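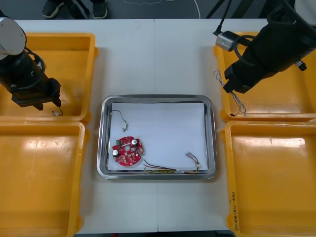
Rustora opens a take-apart and parts-sorting bench at its Drallen workshop

DRALLEN, 16 Jun 2018 – I'm Rochelle Bright, I run the repair side of Rustora, and I get to write this one myself because our usual press person is on vacation and I have been talking about this bench since April to anyone who would stand still. So here goes!

Rustora is opening a public parts-sorting bench at our workshop in Drallen. If you have a dead fan, a blender that hums and does nothing, a light fixture with a burned-out driver, or a drawer full of mystery wires, you can bring it in and we will take it down to its pieces with you. Good boards go one way, good wires go another, and whatever is left goes out for proper recycling. You keep anything you want to keep. The rest goes on our shelves and gets sold cheap to people who are fixing something similar.

We have been a repair shop for years, and parts have always been our headache. A customer comes in with a machine that needs one little plug on the end of one little wire, and I know – I just know – we have that plug somewhere in the back. Then I spend half an hour digging through a cardboard box of tangled cable, and the customer goes home and buys a new machine. I got tired of it. Jaruwan Nakpan, who heads up our bench, got tired of it well before I did.

What Jaruwan came up with is very plain. You work on a white tabletop so a dropped screw or a thin black wire shows up right away. A shallow stainless steel tray sits in the middle, lined with a sheet of white paper, and that's where things land first. Yellow plastic bins stand on both sides of it. Wires with small connectors, boards, whatever you've decided the day is about – each bin gets one kind of thing, and you don't start a new kind until you have a bin for it.

I was doubtful about the paper. It seemed fussy to me. But you can write on it, and that won me over. When a bundle of colored wires comes out of a housing, you lay it down and scribble next to it what it was connected to, and when you're finished the sheet gets folded up and goes in the bag with the part. We go through a lot of paper now and I have stopped complaining about it (mostly).

"People want to pull everything out at once," Jaruwan told me when I asked her for something I could put in this release. "I tell them to slow down and take the board out with its screws and its plugs, and put it all in the tray together. You can sort it afterward. If you sort while you're still unscrewing, you lose something every time."

She is strict about boards in particular. A round board that was shaped to fit around a shaft or a post, with a hole in the middle and notches along the edge, is a pain to replace because so few other boards will fit in that housing. Those we save whenever we can.

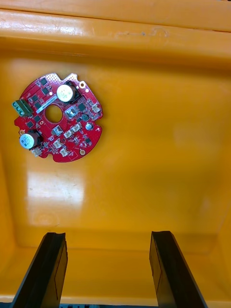
They go in a bin one at a time, lying flat, with the tall parts facing up so nothing gets bent or snapped. Don't stack them! I stacked them for years, and I am sorry to every capacitor I ever leaned a power supply on. If a board has a screw terminal block, we leave it on and snug the screws down, and if it has a label we leave that alone too, even when the print is so tiny that you need the magnifier to make anything of it. Somebody will be grateful for that label later, and it's usually me.

In the trial period we logged 638 parts that were good enough to go back on the shelf. Of those, 400 were cables and wire bundles, which surprised me a lot and surprised Jaruwan not at all. The boards take longer, as each one gets a look under the magnifier and a basic test before we put a price on it, so that pile moves slowly. I would love to tell you that we're all caught up. We are nowhere near caught up.

Now for the practical stuff, which I'm told is what a press release is supposed to be for.

Bench sessions last 2 hours and are held in the front room of the Drallen workshop. You book a place at the front desk or by phone. Walk-ins are fine if there's room, but please don't drive a long way on the chance of it. The workshop is up one step from the sidewalk and we have a ramp, so just knock on the window and one of us will bring it out. Kids are welcome with a grown-up and they are, for the record, much better than adults at finding tiny connectors.

It costs nothing to bring in your own broken item. If you'd like to buy parts, small cables and plugs are priced by the handful, and tested boards are marked one by one. Our members also get first pick from the new arrivals shelf. We have 33 member spots left for this year.

Please bring things that you have unplugged, emptied and wiped down. Crumbs in a toaster are the bane of my life. If your item runs on a battery, tell us before you set it on the table, and if the battery looks swollen, leave it outside and come get one of us. We don't take microwaves or old tube televisions at the bench. Those need somebody trained to open them, and we'll gladly give you the name of a place that can.

You don't need any tools. We have drivers in all the usual sizes and a few of the ridiculous ones that manufacturers use to keep you out. If you have a favorite screwdriver, bring it along, but put some tape on the handle with your name on it, or it will end up in our rack and we'll both be sad.

I should mention the people who made this possible. Astano gave us the bins and the trays, and delivered them earlier than promised, which left me with towers of yellow plastic in my office for longer than I'd like to admit. Dogar is handling the recycling end. They pick up the leftover metal, plastic and board scrap from our back door, and they send us the weights afterward so we can see how we're doing. We plan to post those numbers by the front desk, good or bad.

I also asked Jaruwan what she hopes for from the first season, expecting something grand. "I hope they put the lids back on the screw jars," she said. I pushed a little and she gave me one more. "A lot of people have never seen the inside of the thing they use every morning. They get it open and they go quiet and start looking. I like that part of the day very much."

Me too. A board with its tall silver cans and its green terminal block used to look like a foreign city to me, and now I can at least find the train station. You don't need to know what all the little chips do in order to be useful at this bench. You need to be able to tell a wire from a board and a clean plug from a burned one, and we can teach you that while the coffee is brewing.

Reporters are welcome to come by, ask questions and take something apart. We'll set aside a broken hair dryer for you. Please let us know ahead of time if you're bringing lights or a big microphone so we can make space for them.

About Rustora

Rustora is a repair and reuse workshop in Drallen. We fix small household appliances and lamps, sell used parts, and run hands-on sessions for people who want to learn to do it themselves.

Press contact

Rochelle Bright, Rustora, Drallen workshop front desk. For questions about parts, testing or what will and won't be accepted, ask for Jaruwan Nakpan. If you get the answering machine, leave your number twice, slowly, and one of us will call you back.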